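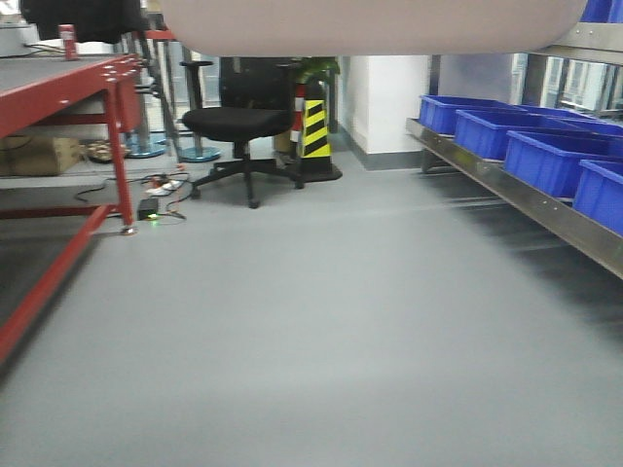
Lirkdale Countertop Water Filter

Sold by Calon Home Water
Price: $326, filter cartridge included

Hi, I'm Marjorie Crabtree, and I write most of the pages on this site, so if something reads a little rambly you know who to blame. I've had a Lirkdale next to my own kitchen sink since July and I'm pretty attached to it by now!

Our tap water at home comes from a well, and after the dry spell we had this summer it started tasting like pennies. The level had dropped, and the county told everyone on our road to cut back. I'd been buying water by the case (heavy, expensive, plastic everywhere) and I was sick of it. Ehsan Ansari, who picks out the equipment we carry, handed me one of these and told me to quit complaining and try it.

What it does

The Lirkdale is a gravity filter. You pour water in the top, it drips down through the cartridge, and you fill your glass from the spigot at the bottom. There's no pump and no power cord, and unlike an under-sink reverse osmosis setup it doesn't send any water down the drain while it works. That last part sold me, what with the county rules and all.

It holds 3 gallons. For the 2 of us that's plenty for drinking, coffee and the dog, with a top-up every evening.

What's in the box

Upper and lower tanks
One Allix cartridge
Spigot with washers (there's a spare washer taped under the lid, don't toss it like I did)
Cleaning brush
Printed instructions

Setting it up

Give both tanks a wash with dish soap, rinse well, and screw the spigot in hand tight. Soak the cartridge for 30 minutes before you put it in. I skipped the soak the first time and it dripped so slowly I thought I'd gotten a dud. Pour out the first full tank, or give it to your tomatoes.

What it doesn't do

It won't soften hard water, and it isn't meant for water that's unsafe to begin with. If you're on a well, please get it tested before you buy anything from us or anybody else. Your county health office can tell you where to send a sample.

It's also tall! Measure under your cabinets, and remember you need room to lift the lid and pour.

Extras

Replacement Allix cartridge
Nazari stand, which raises the spigot high enough for a pitcher
Sight glass spigot, so you can see the level without lifting the lid

Shipping and returns

Jinlong Tang handles orders and he's quick about it. If a tank shows up dented, send him a photo and he'll get a new one out to you. Used cartridges can't come back, but an unopened one can, as long as the seal is still on.

Page updated December 15, 2021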